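How to Replace the Hard Drive in an Office Desktop Tower

Posted Sep 27, 2022, in Repair Guides

A lot of office desktops from the last couple of decades hold the hard drive in a plastic carrier, usually blue, that clips into a metal cage. Once the side panel is off, the drive comes out without a screwdriver. Most of the work is in dealing with the cables and getting everything back where it was.

This page covers a 3.5-inch SATA drive. It does not cover laptops, M.2 drives or drives that are soldered to the board. If your tower has no carrier and the drive is held by four screws through the side of the cage, the cable steps still apply, but you will need a Phillips driver to get it out.

Allow 20 minutes for the physical swap if you have never done one. Copying the old drive or reinstalling the system takes much longer and can run while you do something else.

What you need

The replacement drive, 3.5-inch SATA
A Phillips screwdriver, if your side panel is held on with screws
A small flashlight
A strip of masking tape and a pen
A soft towel or a foam mat to lay the case on
A cup or lid for any screws

An anti-static wrist strap is good to have. If you don't own one, touch bare metal on the chassis before you handle the drive and again each time you come back to the work.

Before you open the case

Back up anything on the old drive that you want to keep. Do this even if you plan to clone it. A drive that has started clicking or throwing errors may not survive a full copy, so get the important folders off first.

Write down what is on the sticker of the old drive if you can read it, or look up the model in the system settings. You want the capacity and the interface. A new drive of 2 TB or less will work in nearly any of these machines. Above that size, an older machine that starts in legacy BIOS mode may not be able to use the whole drive as its startup disk. Check the manual before you buy.

Shut the computer down from the menu. Do not use sleep. Turn off the switch on the back of the power supply if it has one, then pull the power cord. Unplug the monitor, the network cable and everything else. Hold the front power button in for a few seconds to drain what is left in the supply.

Opening the case

Lay the tower on its side on the towel with the removable panel facing up. For most towers this is the left panel when you look at the machine from the front. Release it by the latch or by the thumbscrews at the back edge, slide it back a little and lift it away. Put it somewhere it won't get stepped on.

If the inside is dusty, take the case outdoors and use short bursts of canned air. Keep the can upright. Hold fan blades still with a finger so they don't spin.

Finding the drive

Look for the metal cage. The hard drive sits in it with two cables attached at one end. The thin flat one is the SATA data cable, and it runs to a small port on the motherboard. The wider plug with several colored wires comes from the power supply.

Some towers have two or more bays in the cage. Follow the data cable back to the motherboard before you unplug anything, so you know which port your drive uses. Put a bit of tape on the cable near the plug and write the port number on it. Ports are usually labeled on the board in very small print, and the flashlight helps here.

Removing the drive

1. Move loose cables out of the way of the cage. Leave cable ties alone unless one of them is holding the cable you need.

2. Unplug the data cable. If the plug has a metal clip, press the clip down while you pull. Hold the plug itself and pull straight back.

3. Unplug the power cable the same way. These can be tight. Work it out evenly from both ends of the plug, a little at a time. Bending it upward can crack the plastic tongue on the drive.

4. Find the tabs on the carrier. On many models you squeeze two tabs toward each other. On others there is one wide tab that you press or lift.

5. Release the tabs and slide the carrier straight out of the bay. It should move smoothly after the first bit of resistance. If it stops partway, check for a cable caught behind it.
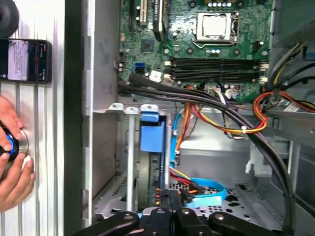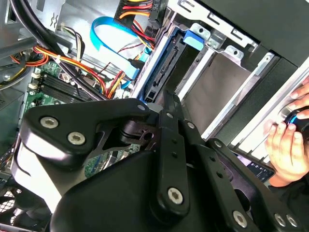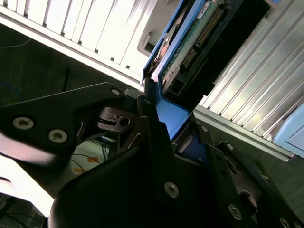

Moving the new drive into the carrier

Before you take the old drive out of the carrier, note which way the connectors face and whether the label is up or down. The new one has to go in the same way or the cables won't reach.

The carrier is made of flexible plastic with short metal pins along the sides. The pins sit in the screw holes of the drive. Bend one side of the carrier outward just enough for the pins to clear, and lift the drive out. Set it down on something soft.

Put the new drive in by fitting the pins on one side first, then flexing the other side over it. All the pins should be seated. If one is out, the drive will sit crooked and the carrier will bind in the bay.

Handle the drive by its edges. Try not to touch the circuit board on the underside, and don't press on the top cover.

If you are putting in a 2.5-inch solid state drive, you will need an adapter bracket that fits a 3.5-inch carrier. Don't leave an SSD hanging by its cables.

Putting it back together

Slide the carrier into the bay with the tabs facing you. Push until it clicks. Give it a light tug to make sure it is locked.

Connect the power cable and then the data cable. Both plugs are L-shaped and only go in one way. If a plug won't go in, turn it over and try again.

Check that the data cable is still fully seated at the motherboard end. It is easy to loosen it there while working at the drive end. Then check the memory sticks, if you leaned on the board at all, and look at the fans to see that no wire is touching the blades.

Refit the side panel, stand the tower up and reconnect the power cord, monitor and keyboard.

First start

Turn the machine on and go straight into the BIOS or setup screen. The key is normally F2, F10, F12 or Delete, and it is often shown for a second or two at startup. Look for the new drive in the list of SATA devices. If it is listed, the hardware part is done.

From here you can boot from your installation USB stick, or start your cloning program if you connected the old drive with an external adapter. If the drive is only for extra storage, start the system as usual and initialize the disk in the disk management tool. Choose GPT unless you have a reason to use MBR. Double-check that you have picked the new disk before you click OK.

If the drive doesn't show up

Turn everything off, unplug it and reseat both cables. This fixes most cases.

Try a different data cable. They are cheap and they do go bad, especially if they have been folded sharply.

Try another port on the motherboard. On some office machines unused ports are turned off in the BIOS, so check that setting too.

Listen to the drive. A working hard drive spins up a moment after power on, and you can feel a slight vibration with a hand on the case. If you feel nothing, try another power plug from the same supply.

What to do with the old drive

Keep it in a labeled anti-static bag for a few weeks until you are sure nothing is missing. After that, wipe it if it still runs. If it doesn't, take it to an electronics recycler that destroys drives. Don't put it in the household trash.

Related pages

Cleaning a Dusty Power Supply Without Opening It
Adding Memory to an Older Tower
Which SATA Cable Do I Need?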